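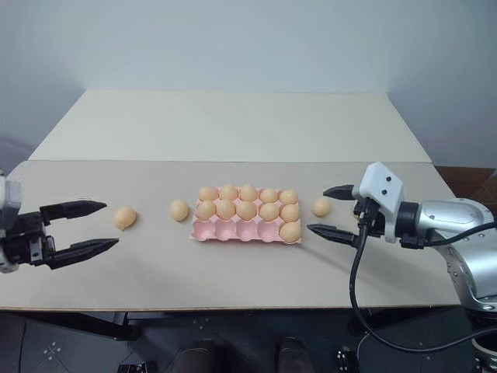 Why do eggs need a special tray, and why does the tray have bumps? Pallavi Kashyap sent that question to the Oditthorpe Children's Food Museum, and she added that at her house the eggs simply go in a bowl.

A bowl will hold eggs, but the eggs in it touch one another. When the bowl is bumped, shell knocks against shell, and a shell can crack. A tray gives every egg a cup of its own. The raised parts between the cups are called dividers, and they keep the eggs from rolling into their neighbors.

What is a molded tray made of?
Many egg trays are made from old paper. The paper is mixed with water until it becomes a soft mush called pulp. The pulp is pressed into shape on a mold and then dried. Some trays are made of plastic or foam instead. Trays come in many colors, and the color of a tray does not tell you what kind of eggs are in it.

Rows and cups
Trays come in different sizes. A tray with three rows of five cups has room for 15 eggs. If 11 cups are full, four are still empty. You can work this out without touching a single egg: count the empty cups and subtract.

Which end goes up?
An egg has a wide end and a narrower end. Inside the wide end is a small pocket of air. Eggs are usually stored with the wide end up, so that the air pocket stays at the top and the yolk stays near the middle.

Why are some eggs brown?
The color of the shell depends on the kind of hen that laid the egg. Brown eggs and white eggs taste much the same.

Filling a tray at home
Ask an adult before you begin. Lift one egg at a time, with your fingers around its sides, and lower it into the cup. Do not drop it, even from a small height. An egg left loose on a table can roll — keep it away from the edge. Wash your hands with soap when you have finished.

Text by Glykeria Sfakianakis. Suitable for readers aged 7 and up.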